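Thread count, weave and what I ended up buying
22 Jul 2019

Thread count is the number of warp and weft threads in one square inch of cloth. It is printed on every package and explains less than people expect. A maker can twist two thin yarns together, count both, and sell a 300 sheet as a 600.

Weave matters more to me. Percale is one over, one under, with a matte face. Sateen floats several threads over one, so it feels smoother, traps more heat and snags sooner. I sleep warm, so I buy percale.

My last set was a Temitz sateen. It pilled at the foot end after almost 20 washes at 100 degrees F, low spin. The Nondelham percale I bought in November has had the same treatment and shows no pilling so far. Shrinkage was 2 percent lengthwise, measured flat before and after.

Check pocket depth before ordering. The label gives the depth of the pocket, and the mattress needs less than that or the corners ride up.

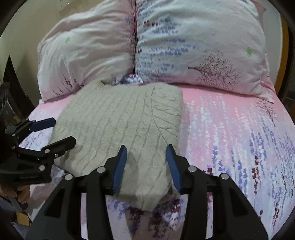 Lavender print, fitted sheet and pillows.

Printed cotton should be washed inside out. Skip fabric softener on percale, as it coats the fiber and dulls the crisp feel. Line drying takes longer and leaves more creases. I don't iron.

Next post: pillow fill weights.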